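Play Food Sets: Basket and Board
Home / Gallery / Tabletop sets
Updated 11/11/2025

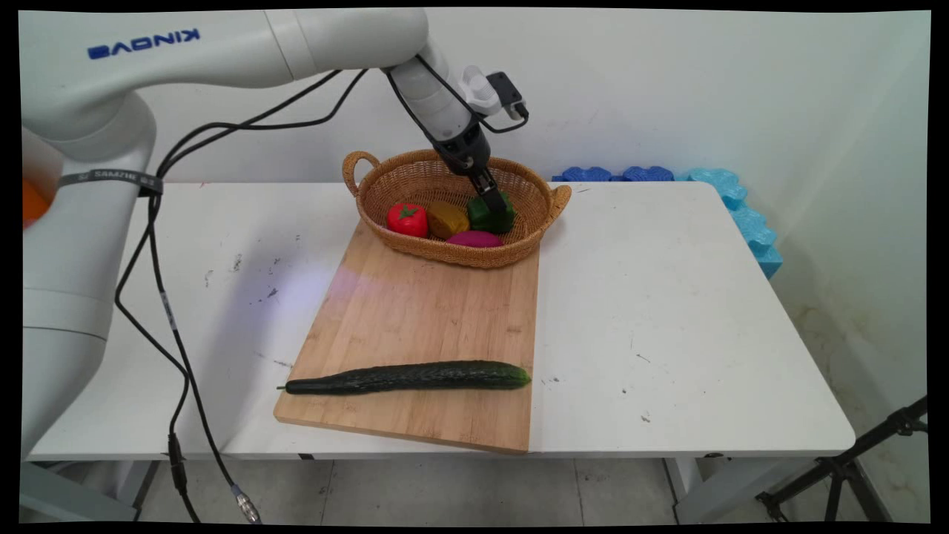

Play food is stored by set and issued by tray number. This page covers set 146, which is laid out on the white table. It replaced the Bradora set in February, after the paint on that one wore through at the stems. The layout was done by Pak-hei Mok.

Basket: woven wicker, oval, tan-brown, a handle at each end. The loop handles take most of the strain when a full basket is lifted, so check the weave there before issue. Loose ends are trimmed flush and are not glued.

Contents: tomato, red with green stem; green bell pepper; one golden-yellow piece; one magenta-pink piece. The last two are entered in the list by color. Borrowers have read the yellow one as a potato and as a mango, and the pink one as an eggplant and as a sweet potato. Either name is accepted on the return slip.

Board: light bamboo, placed with the near end past the front edge of the table and the basket on the far end. Wipe with a damp cloth and stand on edge to dry. Do not soak. The old Arkilier board was soaked and cupped within a season.

Cucumber: dark green, long, bumpy skin. It goes on the near half of the board, crosswise, stem tip to the left. It is too long to sit well in the basket with the other pieces and is listed on its own line, item 656.

Table: white top, gray metal legs. The dark scuffs and small stains did not come off with the usual cleaner. A melamine sponge lightens them but dulls the surface, so they have been left.

Foam: blue pieces, kept behind the table at the wall. The dark blue puzzle pieces belong to the floor mat and are not part of set 146.

Packing for loan: cucumber first, along the bottom of the tray, then the board, then the filled basket. The Tsai tray holds all of it with the lid closed. The Jureck tray is 80 mm deep and the basket handles foul the lid.

Next page: set 147, cups and saucers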